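Rechercher sur le blog Rechercher Menu

Carnet de retraite, suite
Juillet 2022 — par Jong-dae Heo
Temps de lecture : 2 min

Deuxième soir au prieuré de Wesberg et j'ai déjà raté les laudes ! Le réveil était bien réglé, mais je me suis rendormi, et quand je suis descendu les sœurs en étaient au Benedictus. Sœur Ha m'a fait une petite place sans un mot (elle m'a même tendu le psautier ouvert à la bonne page).

Elles ne sont plus que 8 pour chanter, dans une chapelle prévue pour 200 personnes. Ça résonne, forcément. Ce matin c'était le psaume 69, « hâte-toi de me secourir » — je l'ai relu trois fois après le café, assis sur le muret côté potager.

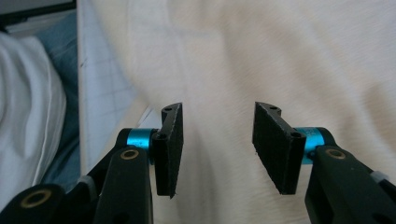

Photo : J.-d. Heo

L'après-midi, j'ai marché jusqu'à la croix de Demley en essayant de prier sans rien demander. J'ai tenu dix minutes, peut-être, et puis je me suis remis à penser à la paroisse de Wekville et au toit qui coûte 3 000 euros de plus que prévu. Bon. J'en parlerai demain au père qui confesse. En novembre j'aimerais revenir, cinq jours cette fois, et avec un deuxième réveil.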